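수건의 수명에 대하여

이사 온 지 일 년이 넘도록 수건장을 한 번도 뒤집어 본 적이 없었다. 맨 앞에 있는 걸 꺼내 쓰고, 빨고, 다시 맨 앞에 넣는다. 그러면 결국 수건 네 장이 집안일을 다 하고 나머지는 뒤에서 정년을 기다리게 된다. 회사랑 비슷하다고 쓰려다가 우리 부장님이 이 블로그를 아는 것 같아서 참는다.

9월 들어 날이 좀 선선해지길래 다 꺼내 봤다. 47장이었다. 혼자 사는 집에 수건이 47장이다. 산 기억이 나는 건 여섯 장뿐이고 나머지는 전부 어디선가 왔다. 돌잔치, 개업, 퇴임, 동창회 체육대회. 한국에서 수건은 사는 물건이 아니고 쌓이는 물건이다. 엄마 집에서 올라올 때 딸려 온 것 중에는 내가 초등학생일 때 열린 누군가의 칠순 수건도 있다. 그분 성함은 아직도 선명하게 찍혀 있는데 누구신지는 엄마도 모른다. 나는 그 이름에 이십 년 넘게 얼굴을 닦았다.

글자 새겨진 수건은 묘하게 버리기가 어렵다. 무늬 없는 수건은 올이 풀리면 걸레로 강등시키면 그만인데, '축 개업'이라고 박힌 수건으로 현관 바닥을 닦자니 남의 가게에 못할 짓을 하는 기분이 든다. 그 가게는 진작에 문을 닫았고 지금 그 자리에는 무인 아이스크림 가게가 있다. 그래도 기분은 기분이다.

수건을 언제 버려야 하는지 찾아봤더니 사람마다 말이 다르다. 어떤 사람은 일 년, 어떤 사람은 이 년, 어떤 사람은 얼굴이 따가워지면 버리라고 한다. 나는 세 번째 의견이 제일 마음에 들었는데, 문제는 나처럼 둔한 사람은 사포로 닦아도 한참 있다가 안다는 것이다. 그래서 손등에 문질러 보고 '음?' 소리가 나오면 탈락시키기로 했다. 심사위원도 나고 소리 내는 사람도 나라서 판정이 몹시 빨랐다.

탈락이 24장 나왔다. 절반이 넘는다. 칠순 수건도 당연히 탈락이었는데 슬쩍 빼서 다시 넣었다. 공정한 심사 같은 건 원래 없다.

예전에 출장 갔다가 알게 된 Yung-ching Lui라는 사람이 있다. 숙소 세탁실에서 건조기 차례를 기다리다 말을 텄는데, 이 사람 말로는 섬유유연제가 수건의 적이란다. 물을 먹어야 할 물건에 코팅을 해 놓고 왜 물을 안 먹느냐고 화를 내면 수건 입장에서는 억울하지 않겠느냐는 거였다. 그때는 건조기 앞에서 별소리를 다 듣네 했다. 그 뒤로 정말 유연제를 끊어 봤고, 수건은 조금 뻣뻣해졌고, 물은 확실히 잘 먹는다. 대신 빨래에서 아무 냄새도 안 난다. 유연제 냄새를 깨끗한 냄새로 알고 산 세월이 길어서 처음 한 달은 세탁기가 고장 난 줄 알았다.

말 나온 김에 새 수건도 좀 보자 싶어서 밤 열한 시에 쇼핑몰 앱을 켰다. 이게 실수였다. 제일 잘 팔린다는 제품에 후기가 2,466개 달려 있는데, 도톰해서 좋다는 사람과 너무 두꺼워서 안 마른다는 사람이 같은 제품을 두고 싸우고 있었다. 먼지가 하나도 안 난다는 후기 바로 밑에 온 집안이 먼지라는 후기가 있다. 나는 그걸 새벽 한 시까지 읽었다. 수건 한 장 만져 보지 않고 두 시간 만에 전문가가 된 기분이었고, 그 상태로 아무것도 사지 않고 잤다.

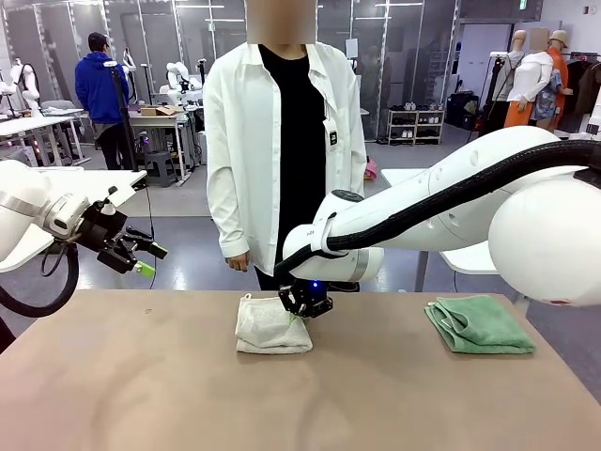 남은 수건을 다시 넣으려니 이번에는 접는 법이 문제다. 우리 엄마는 세로로 반, 다시 반, 그다음 삼등분이다. 나는 평생 그렇게 접다가 독립하고 나서야 세상에 돌돌 마는 사람들이 있다는 걸 알았다. 호텔 같다고들 하는데, 우리 집 수건장은 깊이가 어중간해서 말아 넣으면 문을 열 때마다 하나씩 굴러 나온다. 아침 여섯 시 반에 발등으로 수건을 받아 내는 호텔은 못 봤다. 사흘 해 보고 엄마 방식으로 돌아갔다.

넣는 순서는 바꿨다. 빤 건 무조건 맨 아래로 넣고 위에서부터 꺼낸다. 뒤에서 놀던 수건들이 이제야 출근을 시작했다. 그중 하나는 한 번도 안 빤 새것이라 세수하고 나니 턱에 보풀이 잔뜩 붙어 있었는데, 그걸 엘리베이터 거울 앞에서 알았다. 윗집 아저씨가 먼저 보신 눈치였다.

탈락한 것들은 베란다에 쌓아 두었다. 유기견 보호소에서 헌 수건을 받는다는 얘기를 들어서 근처에 있는 곳에 전화해 볼 생각이다. 받는 날이 따로 있는지, 글자 박힌 것도 괜찮은지 물어봐야 한다. 개들은 개업 축하 문구 정도는 신경 쓰지 않을 것 같긴 하다. 혹시 수건을 보내 본 분이 계시면 택배로 보내도 되는지 댓글로 좀 알려 주시길. 다음 차례는 양말 서랍인데, 그쪽은 아직 열어 볼 용기가 없다.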